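How I fold fitted sheets (and get them to stay folded)

I fought with fitted sheets for years, and then my neighbor Li-hua Lui showed me her way one October afternoon and I've done it like that ever since! Mine are Zoden queens with really deep pockets, so if yours are shallow it'll go even faster.

Turn the sheet inside out and put one hand in each of the two top corners. Bring your hands together and flip the right corner over the left, so it's tucked over it like a hat. Run your hand down to the next corner and do the same thing, then the last one. You'll have all the elastic on one side now (it'll look like a mess, keep going).

Lay it on a table and fold the elastic edge in until you've got a straight-ish rectangle. Smooth it out with your forearm. Then fold in thirds, twice. 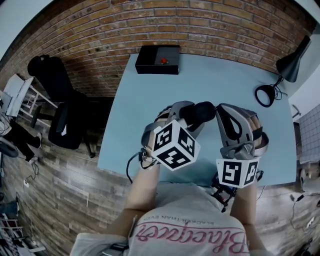 I put the whole set inside its own pillowcase after that, and it goes on the shelf with the open end facing the wall.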